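Sunday repair mornings at Tunddale - we'd love a few more hands

Our neighbourhood repair morning is looking for friendly people to join us from June. You might be handy with a sewing machine, or good with toasters and lamps, or simply the sort who makes a newcomer feel welcome over a cuppa - we need all of you, truly!
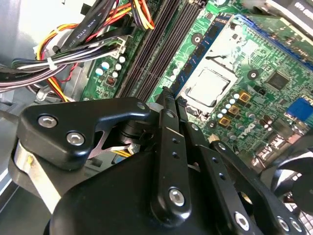
A desktop computer with its case open, green motherboard and power cables on show.

There's no pay, I'm afraid, but lunch is on us and travel is covered up to $80 a month. To put your name down, ring Salamatu Akinola at the Harneo Centre on extension 109.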